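Plalero: un recetario abierto de panes de masa madre

LÉEME

¡Bienvenida, bienvenido! Plalero es una colección de recetas de pan de masa madre guardadas en texto plano, con las cantidades en gramos y los tiempos en minutos, para que cualquiera pueda buscarlas, compararlas y escalarlas sin pelearse con una página llena de anuncios. Nació de los cuadernos de Bo-ram Do y Mathias Leitner, que llevaban años mandándose fórmulas por correo, y ha crecido mucho más de lo que esperábamos.

La versión actual contiene 2.767 recetas. Nos encanta que haya tantas de centeno, y todavía más que hayan empezado a llegar las de espelta y las de trigo duro (¡seguid mandando!).

Qué hay en cada carpeta

recetas/ - una receta por archivo, en formato YAML.
harinas/ - fichas de harinas con proteína, cenizas y absorción orientativa.
fermentos/ - pautas de refresco para masa madre líquida y sólida.
notas/ - comentarios de quienes han horneado cada pan, firmados o no.
herramientas/ - un script para escalar cantidades y otro para pasar a porcentaje panadero.

Campos de una receta

nombre: como lo llama quien la envía. No traducimos los nombres.
harina_total: en gramos, incluida la de la masa madre.
hidratacion: porcentaje sobre la harina total.
sal: porcentaje sobre la harina total.
temperatura_masa: en grados Celsius, al terminar el amasado. Puede ir vacío.
bloque: tiempo de fermentación en bloque, en minutos.
horno: lista de tramos con temperatura, duración y vapor (si o no).
origen: cuaderno, familia, obrador o adaptación.

Los siete primeros campos tienen que aparecer siempre, aunque el de la temperatura se quede en blanco. El de origen es opcional, pero nos hace mucha ilusión leerlo.

Cómo empezar

Descarga el repositorio y abre recetas/hogaza_tilholm.yaml, que es la que recomendamos para un primer pan. Para hacer seis hogazas en lugar de una:

python herramientas/escalar.py recetas/hogaza_tilholm.yaml --piezas 6

El script redondea la sal al gramo y deja el resto con un decimal. Si tu báscula no afina tanto, añade --enteros y listo.

Cómo se revisan los datos

Hwa-young Nam lee todas las recetas nuevas y comprueba que los porcentajes cuadren. Cuando la sal pasa del 3 % o la hidratación del 100 %, escribimos a quien la envió y preguntamos; a veces es un error de tecleo y a veces es una focaccia gloriosa. Los duplicados se agrupan con el campo variante_de, sin borrar ninguno.

Limitaciones

Los tiempos dependen muchísimo de la temperatura de cada cocina y hay bastantes recetas sin temperatura_masa. Las de invierno están mejor representadas que las de verano. En las procedentes de cuadernos antiguos, la hidratación se calculó a partir de tazas y cucharadas, así que conviene guardarse un poco de agua al principio e ir viendo cómo responde la masa. Tampoco hay información sobre alérgenos.

Cambios recientes (mayo)

Añadido el lote Clikcombe, con bollería de masa madre dulce.
Corregidas 10 recetas con la harina de la masa madre contada dos veces.
El script de escalado ya acepta archivos con tildes en el nombre. ¡Por fin!

Contribuir

Copia recetas/plantilla.yaml, rellénala y abre una propuesta. Si no te manejas con git, mándanos el texto tal cual y Na-rae Jin lo pasa al formato. Las dudas también son bienvenidas, incluidas las de quien todavía no ha hecho su primer fermento.
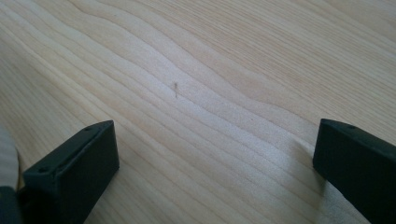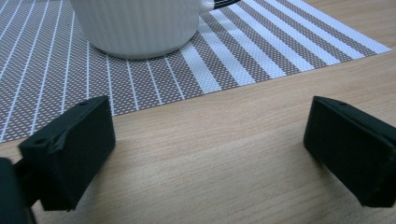 Vetas de la madera y, en la segunda foto, una taza acanalada sobre un mantel individual.

Licencia

Recetas y notas: CC BY 4.0. Scripts: MIT. Si publicas algo con estos datos, cuéntanoslo, que lo enlazamos encantados.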